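The Muster Roll

The roll of the Grestton company was kept in two copies. One stayed with the adjutant and was lost at the river crossing. The other was carried home in a coat lining and is the one the association has used for its records ever since.

I was made recording secretary in May. The duties are set out on one page: read the roll at the annual meeting, enter the deaths, file the letters, and send a fair copy of the minutes to the printer in Dikthorpe within 17 days. The page doesn't say what to do when a man on the roll writes in to say that he was never in the company.

The letter came in an ordinary envelope. It gave his rank, his enlistment date and the name of the troop ship, the Mavard. All three matched the roll. He then stated that he had not enlisted, had not sailed, and wished to be removed.

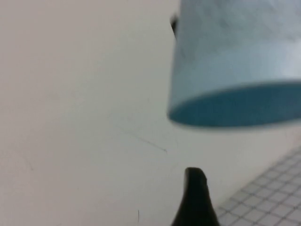
I checked the pay sheets first. He had drawn pay for 5 months and signed for it each time. I laid the signatures next to the letter. The slope was the same, and so was the break in the long downstroke. Next I checked the hospital returns, which listed him with fever at the Acheampong depot and discharged him to light duty. A quartermaster's slip charged him for a lost blanket.

The rules of the association allow a name to be struck on two grounds, clerical error and fraud. I could show neither. I wrote back and asked for a sworn statement. He sent one by return mail, properly witnessed, in the same hand. 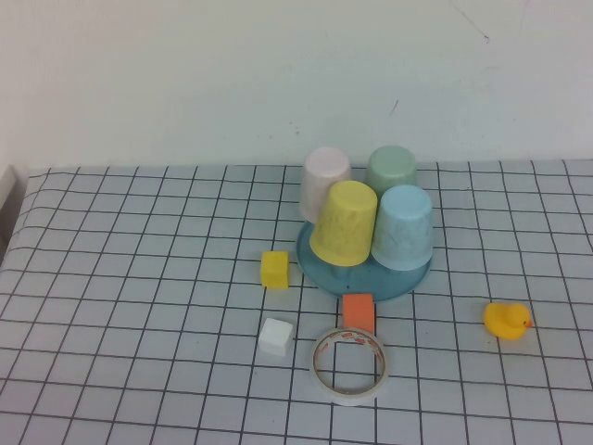
The meeting was held in the old drill hall. Of about 300 names on the roll, 2 were answered in person. I read the rest as the form requires, with a pause after each, and marked them absent or deceased according to the card file.

When I reached his name I read it at the same speed as the others. A voice at the back of the hall said "Here."

I looked up. The chairs at the back were stacked against the wall, as they had been when I came in. The two men in the front row did not turn around. One of them was winding his watch.

The form has a column for present, a column for absent and a column for remarks. I entered him as present. Under remarks I wrote that he disputed it, and gave the file number of the letter. Then I read the next name.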